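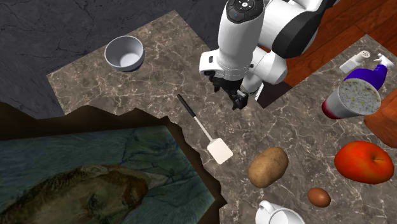
Por que se pinta a parede duas vezes?

Quando uma família resolve mudar a cor de um quarto, a primeira coisa que se faz é tirar os móveis ou juntar tudo no meio, com um lençol velho por cima. Depois vem a lixa. Ela deixa a parede um pouco áspera, e a tinta gruda melhor.

A tinta tem três partes principais. O pigmento é um pó bem fino que dá a cor. A resina é a cola que segura o pó na parede. E a água deixa tudo líquido, para o rolo conseguir espalhar.

Enquanto a tinta seca, a água vai embora para o ar, como acontece com a roupa no varal. A resina e o pigmento ficam e formam uma película fininha.

Com uma demão só, essa película costuma ter falhas, e a cor antiga aparece em alguns pontos. Por isso se passam 2 demãos. Entre uma e outra é preciso esperar a parede secar, senão o rolo arranca a tinta que já estava lá. O tempo de espera vem escrito na lata.

E quanta tinta se usa? Num quarto pequeno, cerca de 800 mililitros podem dar para uma parede.

Palavras novas
Demão: cada camada de tinta.
Pigmento: o pó que dá cor.
Rodapé: a faixa que fica entre a parede e o chão. Antes de pintar, ele é coberto com fita.

Texto: Rosalie Zwahlen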